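ok thread time. I spent most of June getting rid of stuff before the move and I have opinions. typing this between loads so bear with me

1/ Start with the thing you hate most. For me it was the garage shelf. Old paint, half bags of grout, a Lindqvist floor lamp with no shade and no plug. I'd been walking past it for years. Took one evening. Should have done it ages ago

2/ Do not start with photos. I started with photos. Lost a whole Saturday-type afternoon on the floor with a shoebox and got rid of exactly one blurry picture of a parking lot

3/ Books. I had a rule, if I wouldn't lend it to someone I don't keep it. Then I broke the rule for cookbooks. Then for anything with a map in it. Still got around 900 out of the house, most to the library sale, the water damaged ones to paper recycling

4/ Call the library first tho. Ours won't take encyclopedias or anything with a musty smell, and they only take 2 boxes per visit. So that was a lot of visits

5/ Furniture. Listed the Valtau dresser at what I thought was fair. Nothing. Dropped it by half, still nothing. Put "free, you carry" and had a dozen messages before breakfast. Somebody asked if I would deliver. For free. To the next county

6/ Write the measurements in the listing. Height, width, depth. Then write them again at the top in capitals. People will still ask but fewer of them

7/ Scrap metal was the surprise. Old bed rails, dead space heater, a bucket of hinges, the legs off a grill. I figured it was all trash. The yard on the east side weighs it and pays you, not much, enough for lunch and gas

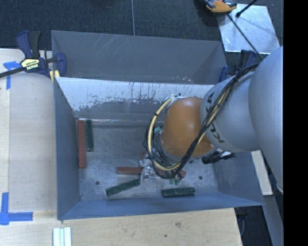

8/ Sort your metal at home if you can. A magnet from the fridge is fine. Sticks = one pile, doesn't stick = other pile. The second pile usually pays better. I mixed mine the first trip and got the low price on everything, lesson learned

9/ Wear real gloves. I wore gardening gloves, the thin kind with flowers, and a bed rail went right thru one. Small cut, big band-aid, tetanus shot was up to date thank god

10/ Cables. Everyone has the drawer. I kept one of each kind plus one spare and the rest went to the electronics drop off. Including the charger for an Osik camera I sold before my last move. I packed that charger and moved it across the state. Twice

11/ Clothes. Try them on at night when you're tired and in a bad mood. You will keep way less. In the morning I talk myself into things

12/ Paint — let it dry out before you toss it. Cat litter in the can, lid off, couple days. Our county takes dried latex with the regular trash but oil paint has to go to the hazardous waste place, and that place keeps very odd hours. Check before you drive. I did not check

13/ Kitchen was easy except the mugs. Also found three can openers and none of them open cans. The one that works was in the camping bin

14/ Rent a storage unit? I looked at one. Gromora Storage by the highway, nice and clean, friendly guy at the desk. Then I did the math on a year of it and it came to more than everything I was going to put inside. Walked out with a free pen

15/ Someone in the replies asked about sentimental stuff. I don't have a great answer. I kept my grandmother's sewing box and let the sewing machine go to a neighbor's kid who is really into making bags. Felt ok about it. Cried a little in the driveway, then it was fine

16/ Money total, since a few of you want to know. Sold stuff plus scrap plus one very good rug — just over 1,000 dollars. Spent a chunk of it on boxes and tape and takeout so don't get too excited

17/ Boxes: liquor store, ask in the morning, they're small and strong and perfect for books. Never put books in a big box. I have a back that can tell you about this

18/ still to do: the attic, the freezer, whatever is behind the water heater. will add to this if I find anything good up there. truck comes at 7 am and I havent defrosted anything yet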